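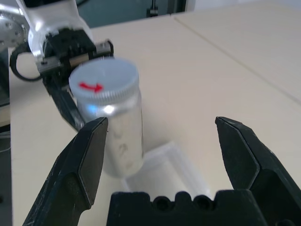 Equipment Planning Gallery: Two-Arm Handling Station

Home | Departments | Planning | Galleries | Contact

Print this page | E-mail this page

The Mendlow Packaging Laboratory is preparing its equipment request for the coming budget year. The gallery accompanies the written request and is intended for department heads who will be asked to rank it against other purchases. Handling of jars, caps and trays is the work under review.

Capped jars. The request lists grippers as a separate line from the arms. Fingers are treated as wear parts, and the laboratory proposes to hold 10 spare pairs at a budgeted price of $53 each. Quotations from Pretel and Flevex are to be compared on the same finger opening and the same delivery terms.

Caps and open containers. A closure and a thin-walled plastic box place different demands on grip force. Departments are asked to submit the smallest and the most easily bent item they expect to handle, so that the supplier can confirm both before an order is placed.
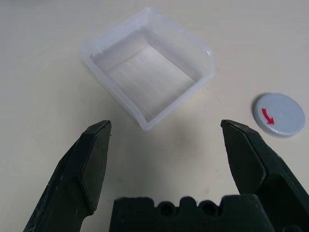

Gert Magagula has asked that the spare fingers be charged to operating funds, on the grounds that a capital line cannot easily be reopened once the year has begun. The planning office accepts the point and will revise the draft accordingly.

Working area. Floor space is to be costed together with the equipment. The estimate should cover the table, the reach of both arms, and clear access for the person supervising the work.

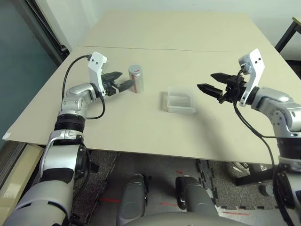
Cabling and floor preparation are entered under installation, for which $2352 has been set aside. A further $400 is reserved for containers and sample stock. Service agreements are not included in either amount and should be quoted by the year. Lukáč has been invited to quote for installation only.

Written comments on the request will be received through the end of May.

Contact the Planning Office | Copyright Mendlow Packaging Laboratory | Back to top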